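Moltley opens bookings for bin-picking trial service

Small manufacturers that want to know whether a robot can sort their parts will soon be able to find out before they buy one.

Moltley, an automation supplier, said Thursday it is taking bookings for a trial service built around Zudis, its software package for picking mixed items out of bins. The first visits are set for October.

Under the service, a customer ships a box of its own parts to the company's workshop. Technicians run the parts through a robot cell for two days and send back a written report, along with the settings they used. The customer can then rent the kit, buy it or walk away.

“Most of the shops that call us have already seen a sales video,” said Ottavio Valentini, who manages the service. “They want to see it done with their own stuff, and they want to see what it drops.”

Each trial covers up to 15 different items and 200 pick attempts. The report lists every attempt, including the ones that failed, and says which items the company would advise against handing to a robot at all.
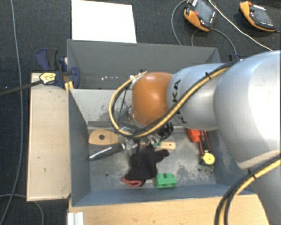

Zudis is sold as software with a depth camera and a mounting kit, and customers supply their own arm and gripper. Moltley says it works with arms from several makers, and its workshop runs trials on a KUKA. Parts do not have to be alike or laid out in any order. A crumpled work glove can share a bin with a notched green block and a red and black tool, a mix that older systems set up for one part at a time were not meant to handle.

Soft items remain the hardest, Valentini said. Cloth and leather change shape each time they are set down, and the software has to work out a new grip on every pass. Long, thin tools lying against a bin wall are also a problem.

One early customer is Floltolano, a tool rental firm that sorts returned equipment by hand. Its operations manager, Corrado Dal Bello, said the trial report was useful but did not settle the matter.

“It did well on almost everything with a handle,” Dal Bello said. “Straps and hoses, no. We would still need a person at the end of the line.”

Floltolano plans to rent the kit for one sorting station and decide on a purchase later.

A competing package from Zhuravel is also aimed at small shops, but it is sold without a trial period.

Moltley did not give a price for the trial. The company said the fee will depend on shipping weight and will be credited toward a rental or purchase. Bookings are being taken by phone and through its website.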